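## 3. Recording a door demo by remote control

Okay, this is the section people skip to, so I'll try to keep it self-contained. You should already have Vinik installed and the hand controller paired (section 2). If the gripper doesn't follow your hand at all, go back there first.
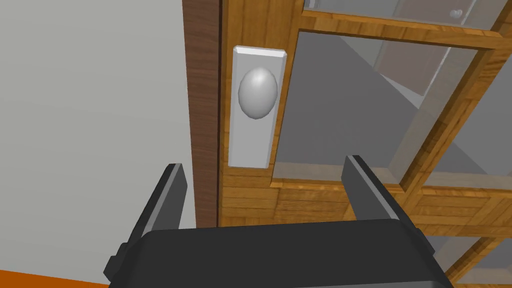
I always start new folks on the door task. It has one thing to grab, one thing to turn, and one thing to pull, and you'll get a feel for the wrist view pretty fast. My first few tries were awful, by the way, and I wrote half of this software!

1. Load the door task from the Karkico scene list. Type 1586 in the seed box if you want the same starting layout I use when I'm checking somebody's setup.
2. Switch to the wrist view. You can keep the room view open in a second window, but please drive from the wrist view (the policy only gets that one, so you shouldn't have more to go on than it does).
3. Squeeze and release the trigger once with your hand still. Both fingers should close and open. Leave them open.
4. Press **Record**, then wait for the beep before you move. I mean it about the beep.
5. Line the gap between the fingers up with the knob. Go sideways first, then up, then forward. Once you're good you can blend all that into one motion, and those demos look nicer anyway.
6. Ease forward until the knob is between the fingers, then squeeze. Slow is fine here.
7. Roll your wrist to turn the knob, about 35 degrees, and hold it there.
8. Pull back in an arc. The door swings on its hinges, so if you pull in a straight line the fingers slide right off.
9. Stop when the counter turns green, open the fingers, and press **Save** or **Toss**.

**Note:** The glass is solid as far as the physics goes, and so is the frame. Bumping either one lightly won't ruin a demo. Leaning on them will, and you'll see the arm start to shiver.

**Caution:** Don't let go of the clutch button in the middle of a turn. The arm freezes, your hand keeps going, and when you press it again the gripper jumps to catch up. In the simulator that's just ugly. On the real Irnar arm it can bend a finger pad, so get the habit out of your system now.

### How many do I need?

We trained our last door policy on 417 saved demos from several people, and Jarlath Duggan did a big chunk of those in November with what I can only call heroic patience. For your own first test, 3 clean ones are plenty. Run them through **Replay** and watch each one to the end before you record more.

Keep the ones where you missed the knob a little and fixed it. I used to toss those and the policy had no clue what to do after a miss. Do toss anything where you stopped to scratch your nose, though. Long pauses teach the arm to pause.

If replay drifts away from what you recorded, check that the control rate matches in both the Fitzgerald driver panel and the recorder settings. Change it in the driver panel first, then restart the recorder.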